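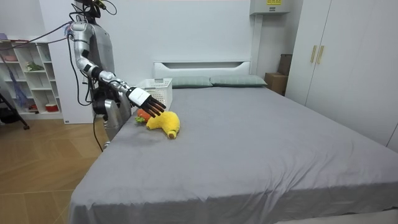
Skastton tidies bedrooms. We do kids' rooms, guest rooms, the room that was supposed to be an office, and the large bed in the middle of any of them that has quietly become a shelf. Beds are where we start, and they're where most people get stuck, so we spend a lot of our time with things like a gray sheet, a yellow plush toy that could be a banana or a bird depending on who you ask, and an orange carrot with a tuft of green leaves tucked in behind it. There's a white plastic basket up toward the head of the bed for that sort of company. We have opinions about baskets. They're further down the page.

## How we got here

We began as a mattress delivery business in Matov. The job was to carry the old mattress out and the new one in, and it should have taken half an hour. It often took most of a morning, as the old mattress couldn't be reached. There were coats on it. There was a train set on it. Once there was a second, smaller mattress on it, fully made up, with a cat.

We moved things to get at the bed, and then we moved them back, usually into better places than we'd found them. Customers started calling to ask if we could come again and skip the mattress. After 3 years of lugging king-size beds up narrow stairs, this sounded like a wonderful idea to our knees.

These days we work out of the old Paredes dry cleaning building, upstairs, where it still smells faintly of pressed shirts. We have cleared 475 bedrooms. We know the number because we keep a card for each one, in a box, in order, and yes, we're aware of what that says about us.

## What a visit is like

A standard visit is 60 minutes per room. You can be there or you can go get a coffee. Some people like to watch and some people like to supervise, and we can work with either, though the supervisors do tend to add time.

We clear the bed first and make it. A made bed gives you a big flat place to sort on, and it also makes the rest of the room look slightly ashamed of itself. Then everything loose comes up onto the sheet and gets grouped with its own kind: books with books, socks with whatever we can find that resembles them, soft toys together at one end. After that the groups go home. If a group has no home, we find one before we leave.

We don't throw anything out. That part is yours. We'll make a pile and put it by the door and say nothing, and we've been told our silence is quite loud.

Things we'll need from you:

- a clean sheet for the bed, any color
- somewhere to plug in a vacuum
- a quick word on anything that must never be moved (there's always one)
- the cat's name

## On soft toys

Soft toys get their own section because they take up more room than anything else we handle and weigh almost nothing, which feels like cheating. They also can't be stacked. You can try. We've tried for years.

Our house rules are simple enough. Big ones go into the basket first and small ones fill the gaps, because small ones at the bottom vanish until the family moves. Vegetables and fruit live together with the animals unless the child objects, in which case the child wins and we start a second basket. Nothing with a face goes in face down. We were skeptical of this rule at first, then we watched a four-year-old correct an entire shelf.

The ones that sleep in the bed stay with the bed. We'll ask which. If the answer is "all of them," we'll ask again more slowly.

## On baskets

We like a basket with holes in the sides. You can see what's in it without tipping it out, and dust has somewhere to go besides the bottom. Plain white plastic is fine. It wipes down, it doesn't shed, and it goes with every room by going with none of them. Woven ones are prettier and snag on every knitted thing ever made.

Lids are a mistake in a child's room. A lid is one extra step, and that's usually the step where tidying ends. We have put back a great many lids that were last seen under a bed.

We used to sell a basket of our own, the Zokent. It came in 5 sizes that were meant to nest, and four of them did. We still have quite a few of the other one. Ask, if you'd like it. Please ask.

## Things we don't do

Garages. We did one in April, and the less said the better. We also don't iron, we don't put up shelves, and we won't assemble the bed frame that's been in its box behind the door since you moved in – although we'll dust the box.

We don't take before-and-after pictures for people to laugh at, either. Your room is your room. Ours at home are worse than you'd think, and one of them has had a laundry chair in it for so long that the chair is a matter of faith.

## Working with us

We're a small outfit and would like to stay that way, mostly because the van has only so many seats. New people spend their first weeks doing corners and pillowcases, then they're let loose on drawers. The best hires we've made were people who straighten the magazines in waiting rooms and hope they weren't spotted. If that's you, drop us a line.

## Getting in touch

Use the contact form, or call between 9 and 4. If we don't pick up, we're probably under something. Leave a message with your address, the number of rooms and the size of the bed, and we'll call back the same afternoon if we can find the phone.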